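Maintenance Record of the Tutemport Cell

The Oston Institute required that every machine in its care be attended at six in the morning, before the public doors were opened. The two-armed cell at Tutemport was attended by the Keeper of the Second Floor, an office that had passed through many hands and was described in the Institute's rules as permanent.

In April the Keeper reported a fault. The left arm, when sent to its resting position, stopped 2 millimeters short. The Institute replied by letter that a resting position was a matter of record and could not be moved to suit an arm. The Keeper was directed to check the mounting bolts, set the zero point again and run the lacing exercise under observation.

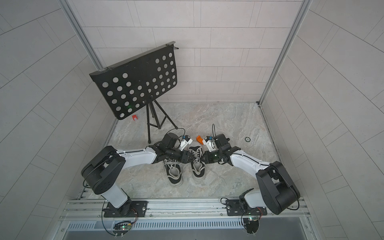
What must be done after the zero point of an arm is set again?
The arm is to be run at low speed through its full range, and the new value entered in the cell's book before normal work resumes.

The Keeper complied. The book already held more than 220 such entries, the earliest in brown ink. Each gave a value, an hour and the mark of the Keeper then serving. On turning back the pages, the present Keeper found that the left arm had been corrected every April, always by the same amount and always in the same direction.

A request was sent to the Pelupessy Works, which had supplied the joints, asking whether this was usual. The Works answered that the joints were sound for 1000 hours between services and that it had no view on the month of April.

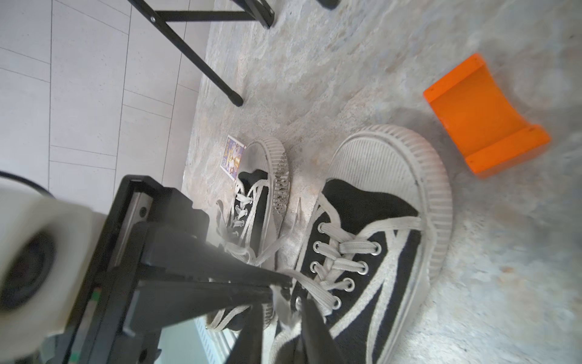
The Keeper then wrote to Purkau, where a cell of the same pattern was in use. The answer came after 3 weeks. The arm at Purkau had the same habit, and the Keeper there had stopped correcting it. Left alone, it had returned to its proper place by the first warm morning in May.

The matter was considered overnight. At six the Keeper opened the book, wrote the hour, and left the column for the value blank.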